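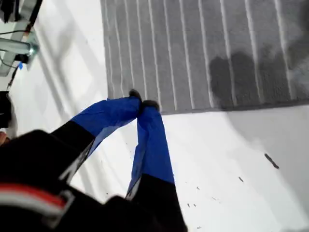

Open Day at the Droterance Parliament

On Sunday I visited the parliament building in Droterance, which opens its doors to the public once in a year. The line was already long at the side gate, and I waited 26 minutes. Bags are checked and bottles must stay outside.

The chamber has 114 seats. Our guide explained where the government parties sit and how the vote on the Longo border treaty was held in December. A man behind me asked why the opposition walked out that night. She answered him politely and very shortly.

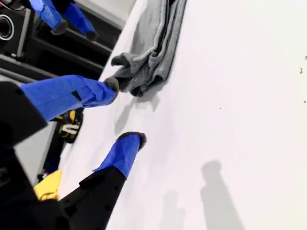
The treaty room

Upstairs they show the treaty with Trorari, 500 pages with the maps. Only the first page can be read, under glass. I would have liked to see the map of the river, as my family comes from that side.

The visitor book is by the exit. I was number 2333. The soup in the canteen is good, but it closes before the last tour is finished.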